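Cleaning and relaying foam puzzle mats

Workshop tips, Mar 4, 2022 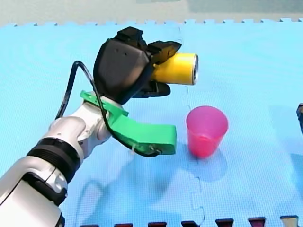

Interlocking foam tiles are usually EVA. The material resists water but marks easily under point loads, and it softens if left against a heater. Most trouble starts at the joints, where grit collects and forces the teeth apart.

Lift the tiles one row at a time and vacuum both faces. Mix 12 ml of washing-up liquid into 1,000 ml of lukewarm water and wipe with a well-wrung cloth. Avoid acetone and white spirit, as both attack the surface. Rinse with clean water and stand the tiles on edge to dry. Do not relay them damp — mould forms on the underside first.

Shallow dents often recover with gentle warmth. Hold a hairdryer on its low setting 9 cm or so above the mark and keep it moving. Cuts will not close up. Turn the tile over if the reverse is plain, or swap it with one from a corner.

When relaying, start in the middle of the floor and work outwards. Leave a small gap at the walls for expansion. Tiles laid tight in winter tend to lift by June.

Press the teeth down with a rubber mallet, using light blows. The Pawlak seam roller also works, though it is slow on thick tiles. Witberg tiles have a finer tooth and will not mate with the Hisus pattern.

Store spare tiles flat, out of direct sun.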